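8th March

Equipment money, round two. Shaohua Gu wants the list by the end of the month and wants it shorter than the last one, which ran to three pages and included a chair. I have taken out the chair.

What we have to spend: 521 left over from consumables, plus whatever the Mestamham people don't claim from the shared pot. They always claim it. So 521.

Wanted, in the order I would cry about them:

Fingertip pads. The fingers are bare and the paint is scuffed, and smooth cups are the worst thing to close on with a bare finger. Buder sells pads in packs of 5 for 70. One pack gets us two pairs and a spare, and the spare will go missing by the time I've signed for it. Put down two packs, 140.

Second set of fingers. Lei quoted 100 a pair, unpainted, holes drilled to our pattern. I asked whether painted cost more and got a long email about primer. Unpainted is fine. One pair now, the other pair when somebody drops something.

Tabletop. I'd like a proper wipe-clean sheet, cut to size. What we're using is white and that is the best I can say for it. Turnovska has offcuts at 70 and will cut them if you bring the measurements on paper and don't change your mind at the counter (see last time).

Cable trunking for the floor. Not glamorous. Shaohua crossed it off in round one with the note "can we just be careful?" We can't. Back on the list at 70.

Running total 380, leaving 141 for shipping and for the thing I've forgotten.

Not buying: the second hand-held gripper. I know. I did the sums for it twice and both times it ate the whole budget and then asked for a camera. One gripper and decent pads gets us further this spring than two grippers and no pads.

Also not buying more test pieces. The blue one is a good test piece, tapered, plain, wider toward the top, and we haven't worn it out yet. If we want variety there is a kitchen down the hall.
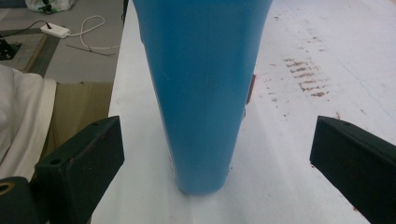 Still to settle is whether pads come out of this pot or out of consumables. Pads wear out, so I say consumables. Shaohua says anything bolted on is equipment. The Buder pads are glued, so I think I win, but I'd want to read the form again before saying so out loud. If I do win, that frees up 140 here and I can stop pretending one pair of spare fingers is enough.

To do: email Lei about lead time, measure the table (on paper), ask Mestamham nicely.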